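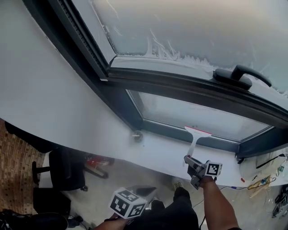
The Case for the Unheated Workshop

By Bernadette Begay, for the Pirzada Shared Workshop newsletter

Members of this workshop have asked whether the Mernico build should be moved to a warmer and tidier room before recordings continue. The proposal is well meant. It is the opinion of this writer that it should be declined.

The purpose of the build is to collect examples of ordinary household work, performed with hand-held grippers, from which a machine may later learn the same work. Scraping frost from a window pane belongs on that list of tasks. A person takes hold of a scraper, sets its blade against the glass and decides how hard to press. The window handle is in the way of a long stroke. The sill is not clear, and part of it is taken up by a white box, a circuit board and the cables that go with them. These are the conditions under which people do chores, and a record that leaves them out is of limited value.

To date the group has kept 1,006 recordings. Of these, 300 were made at a bench that Wendell Dvorak cleared and lit for the purpose, and they are pleasant to review. They also resemble one another so closely that Babita Dwivedi, who sorts the material, has asked for no more of them. Her request deserves more weight than it has received.

There are fair objections. Mohandas Thomas has pointed out that frost does not form on request, and that a task available only on certain mornings makes a poor basis for a schedule. He is correct. The group managed 22 frost recordings last winter, and it should expect a similar number in the next. A small set of this kind is still worth having, provided it is labeled with care and never padded with staged substitutes.

The matter of cables on the floor is separate. Marisol Montoya has asked that they be routed along the wall, and this should be done without delay. Safety rules apply to every project in the building, and a wish for realistic surroundings does not excuse a tripping hazard.

The cost of a move must also be considered. Fitting out the second room has been priced at 3,497 dollars. The same money would pay for spare gripper jaws, additional storage and a proper set of hand tools, including scrapers of more than one shape. The writer asks that members consider these purchases first, and that the question of the room be taken up again in June.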